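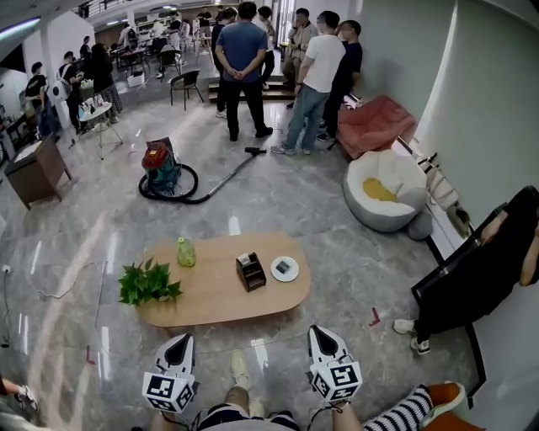
Plerkeline Shared Workshop, February

Handheld Gripper Build, Session 4: Markers, Cables and First Handling

Bring both grippers, left and right, with the white shells closed up. If your handles aren't finished, see Teresa Ramalho before we start and she'll find you a bench.

1. Marker cubes
The cube mounts below the body. Every printed face has to be flat and clean, with no glue on the black squares. Check that the left and right cubes carry different marker sets. Two people mixed them up last session and lost most of the afternoon.

2. Cables
Run the cable out of the handle and leave enough slack to lift your arm to shoulder height. Thin black cable is fine. Tape it at the wrist if it catches on your sleeve.

3. Seated handling
Sit down, hold both grippers low over the floor, and bring the cubes up slowly until the tracker picks them up. Polished floors can throw glare onto the markers, so tilt your wrists a little if you get dropouts. Then try the objects on the coffee table: tissue box, small bottle, plate. Leave the plant alone.

4. What to record
Write down the colour of your shell, the jaw travel in millimetres (the drawing says 66) and the number of dropouts in 3 passes. Gonçalo Aguiar has the log sheets.

For next time, read the Nilel notes on jaw springs and print a spare set of cube faces on matte paper.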